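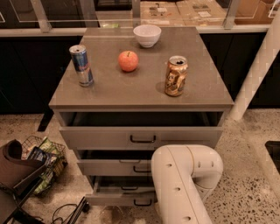 Can a player be added to a summer league roster after the first game?

Posted by Yi-an Oh
Thu 28 May

I manage a men's team in the Hivbridge summer basketball league, second division. We have to turn in our roster before opening night and I only have nine names I'm sure of. Two more guys want to play but one is away for work until the middle of the season and the other is still waiting on a release from his old club, Graduvura.

The form has room for more names but it says "signed players only" at the top. Last year's manager told me you could add people up to the halfway mark. The form doesn't say anything about that, and I can't find a rules page that isn't three seasons old.

Should I put both names down now and hope it gets sorted out, or leave them off and add them later? I'd also like to know if there's a fee. We already paid the $300 team entry and the players split that evenly, so I'd have to go back and redo the math.

6 replies, showing the most helpful

backdoorcut

Leave them off for now. I ran a team in this league for four seasons and the late add form was always separate from the opening roster. You got it from the scorer's table or by emailing the league office. It needed the player's signature, yours, and a copy of his ID.

A few things I'd check with the office before you count on it:

The cutoff. When I was doing it, you could add players until the end of game 6. After that the roster was locked except for injuries, and they wanted a doctor's note. If your guy who travels for work isn't back by then, he's probably out for the year.

Finals eligibility. A late player had to appear in a minimum number of regular games to play in August. Sitting on the bench in uniform didn't count — he had to be on the scoresheet as having entered the game. We had a center miss a semifinal over this, and we had no argument because it was in the rules we'd signed.

The release. This is the one I'd worry about. If he was on Graduvura's list for the spring season and they haven't let him go, he can't be on yours. Playing him anyway is a forfeit. They gave the other team the win and entered the score as 18 to 0, and that hurts you on point difference as well. Have him ask Graduvura for the release in writing and keep a copy yourself. Usually the holdup is unpaid dues or a jersey he never gave back.

On the fee, it used to be a flat charge per added player, paid before he could suit up. I don't know the current amount. We made the new player pay it himself and left the original split alone.

Khan

just put them on the list. they never check in second division. we had a guy play half a season under his brother's number and it was fine

Pusia fan 59

Please don't go by the answer above. They do check now, at least at the main gym. Our team, Pusia, had to show IDs at the table twice last season, and one of our guys had to sit out because his middle name was on his license and his nickname was on the roster. Write the names exactly as they are on the ID.

I agree with backdoorcut on nearly everything, but I think the cutoff moved. The email we got in the spring said halfway through the regular season, so your old manager may be right. It depends on how many teams enter, and the schedule isn't out yet. I'd email the office and ask for the date in writing.

Also, nine is enough to start with. We opened with eight and only had trouble one night, when two guys fouled out and another rolled his ankle.

Yi-an Oh

Thanks. I've emailed the office about the cutoff and the fee and sent in the nine names. He does still have a Graduvura jersey, so he's dropping it off this weekend.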